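Capítulo 7
O soquete e o processador

Objetivos do capítulo
Reconhecer as partes de um soquete de servidor e a função de cada uma.
Identificar a orientação correta do processador antes da montagem.
Remover e instalar um processador sem danificar os contatos.
Preparar a superfície metálica para receber a pasta térmica e o dissipador.

7.1 Por onde começa a manutenção

Em setembro, a oficina de Heike Gerlach recebeu um lote de servidores retirados de um escritório da Orham. As máquinas ligavam, mas várias delas reiniciavam sozinhas depois de alguns minutos de carga. As fontes foram testadas primeiro, depois a memória. O defeito estava em outro lugar: a pasta térmica entre os processadores e os dissipadores tinha secado, e em duas placas o processador fora recolocado com sujeira nos contatos.

O caso é comum. Grande parte dos problemas atribuídos ao processador nasce na região em volta dele, isto é, no soquete, na moldura de retenção, nos parafusos e na camada de pasta. O processador em si raramente falha. Por isso este capítulo trata primeiro do encaixe e só depois, na seção 7.4, da escolha do componente.

Nos computadores de mesa o soquete costuma ficar isolado no meio da placa, com espaço livre ao redor. Nos servidores a situação é outra. Os bancos de memória ficam encostados no soquete, muitas vezes dos dois lados, para que as trilhas entre a memória e o processador sejam curtas. Quem trabalha nessa área tem pouco lugar para os dedos e precisa planejar por onde a ferramenta entra e por onde sai.
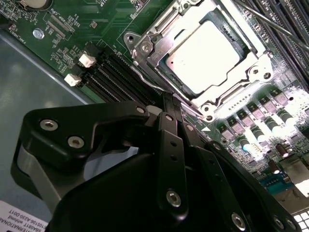 A moldura de retenção é uma peça de aço estampado presa à placa por parafusos. Ela distribui a força sobre as bordas da tampa metálica do processador e deixa o centro livre para o contato com o dissipador. A alavanca de carga, uma haste fina dobrada na ponta, trava a moldura sob um pequeno gancho. Alguns modelos têm uma alavanca, outros têm duas, e nestes a ordem de abertura vem indicada no manual da placa.

Os parafusos da moldura não devem ser retirados durante uma troca normal de processador. Eles fazem parte da montagem do soquete. Se um deles estiver frouxo, a pressão sobre os contatos fica desigual e a placa pode deixar de reconhecer um canal inteiro de memória – um sintoma que leva muita gente a trocar módulos em bom estado.

A orientação é dada por um triângulo impresso na placa, junto a um dos cantos do soquete, e por uma marca correspondente no processador. As duas marcas devem coincidir. O processador desce por peso próprio. Nunca se empurra.

7.2 A tampa metálica e a pasta térmica

A tampa do processador, chamada também de difusor de calor, recebe o calor do chip e o espalha por uma área maior. À primeira vista parece perfeitamente lisa. Vista com aumento, tem sulcos finos, e o ar preso neles conduz mal o calor. A pasta ocupa esses vazios.

Antes de aplicar pasta nova, a antiga precisa sair por completo. Usa-se álcool isopropílico e um pano que não solte fiapos, sempre do centro para a borda e com o processador travado no soquete. Huệ Bạch, no manual de bancada da Fomirdale, recomenda trocar de pano assim que ele escurecer e esperar a secagem antes de continuar.

Termos desta seção
Soquete: conector que recebe o processador.
Moldura de retenção: peça que mantém o processador sob pressão.
Alavanca de carga: haste que trava a moldura.
Difusor de calor: tampa metálica do processador.

Atividade 1. Com a placa desligada e fora da tomada, localize o triângulo de orientação e desenhe no caderno a posição do soquete em relação aos bancos de memória. Guarde o desenho, que será usado na seção 7.3.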